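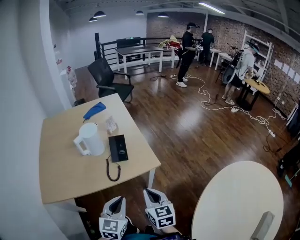

Has anyone ever saved money with a smart plug?

I ask because I've now read three posts in a month telling me that "vampire power" is eating my electric bill alive, and every one of them ends with a link to a pack of plugs. The claim is that all the stuff sitting around the house doing nothing is sipping current day and night, and if I'd just cut it off at the wall I'd be rich, or at least less poor.

So I borrowed a plug-in watt meter from Fereshteh Shojaei at work, who bought it to settle an argument with her landlord in Plomwood, and I spent a Tuesday evening crawling behind furniture.

The first thing I learned is that most of my appliances draw so little when they're off that the meter shows zero. The kettle: zero. The toaster: zero. The lamp I've been dutifully unplugging since college: zero. A plain kettle has a switch in it. When the switch is open, no current goes through. I don't know why I needed a meter to tell me that, but I'd absorbed so much of this advice that I half expected to see a number.

The phone charger with no phone on it also read zero, though I'll grant that a cheap meter is not much good at the bottom of its range. Say it's a tenth of a watt. Over a year that's less than one kilowatt-hour. I pay 16 cents for one of those.

Then I got to the cable box, and fine, I'll give them that one. It pulled nearly the same power "off" as on. The off button turns off the little light on the front and as far as I can tell that's its whole job. The old stereo receiver wasn't great either. Those two are now on a power strip with a switch, which I already owned and which doesn't need an app or my email address.

What bugs me is how the posts get to their big savings numbers. The one from Odton (they sell the plugs, naturally) has a calculator. You tick off what you own and it tells you what you're wasting. I ticked everything I have and it came back with 690 kilowatt-hours a year. I went back and ticked only the kettle, to see what would happen, and it still gave me a number. I'd love to know where that number came from. There's no footnote. There's a leaf.

And the plugs themselves use power! They have to, they're sitting on your wifi all day waiting to be told something. I haven't seen a single one of these posts subtract that. If you put a smart plug on a toaster you've gone from using nothing to using something, and paid for it.

Meanwhile my real usage last winter, from the utility's own website, was 1473 kilowatt-hours in December. That's baseboard heat in a drafty apartment. I could unplug every gadget I own and throw them in the river and that bill would barely twitch. A tube of caulk would do more, and so would closing the bedroom door, which I keep meaning to do and don't because the cat yells.

I'm not saying standby power is made up. If you have a room full of old set-top boxes and game consoles, go measure them. Some libraries lend the meters out, so call before you buy one. Mine doesn't, but the clerk said she'd ask.

Next up is the fridge, which hums more than I'd like. I have to pull it out from the wall to get at the outlet and I'm not looking forward to what's back there.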